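Purnthorpe Residents' Help Forum
Home | Topics | Housing | Shared Spaces | Search | Sign in

Refinishing the tables in a shared meeting room

Posted by Aliki Nikolaidis

I am responsible for the upkeep of the ground floor meeting room at our building in Purnthorpe. The room has 4 wood tables, all bought secondhand from a school that was closing. The finish has worn thin where people rest their arms, and one table has a pale ring near the corner that does not respond to ordinary cleaning.

The residents' association has asked me to propose a course of action before December. I would be grateful for guidance on two points. First, must the old finish be removed completely, or may a new coat be applied over it? Second, how long should the room remain closed after the work is done? The room is booked most evenings, and I must give notice to the groups that use it.

Posted by Valdemar Lauritsen

Complete removal is needed only where the existing finish is flaking or where its type cannot be matched. If the surface is sound, wash it with a mild soap solution, allow it to dry overnight, and sand it lightly by hand. A new coat should then hold. Please test a small area on the underside first.

Pale rings are usually moisture held in the finish and not in the wood itself. Light sanding often removes them. Dark rings are a different matter and generally call for stripping.
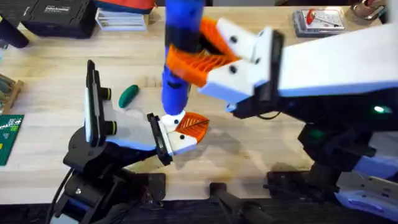 Sanding should always follow the direction of the grain. Scratches made across it may be invisible on the bare wood and become quite plain under the first coat. Tables made up of several planks need further care, as a light wood top with thin seams between the boards will collect dust in those seams, and the dust will lift into the wet finish. Run a soft brush along each seam, then vacuum, then wipe with a barely damp cloth. Do not flood the seams with finish in an attempt to level them.

As to closure, the instructions on the can take precedence over any general advice. For a water-based product I would plan on 4 days before meetings resume, and longer before anything heavy is left standing on the tables.

Posted by Xinyi Xie

We did ours with oil. It looks good but has to be redone every year, and the smell was a problem for the upstairs offices. Check your windows open before you choose.

Posted by Lingyun Feng

I concur with Mr. Lauritsen on testing first. I would add that school furniture was sometimes waxed over the original finish, and new finish will not adhere to wax. Rub a hidden spot with a cloth dampened with mineral spirits — if the cloth comes away yellow and slightly greasy, the wax must be removed before any sanding begins. Used cloths should be laid flat outdoors to dry and never left in a heap.

Contact the moderators | Copyright Purnthorpe Residents' Help Forum | Back to top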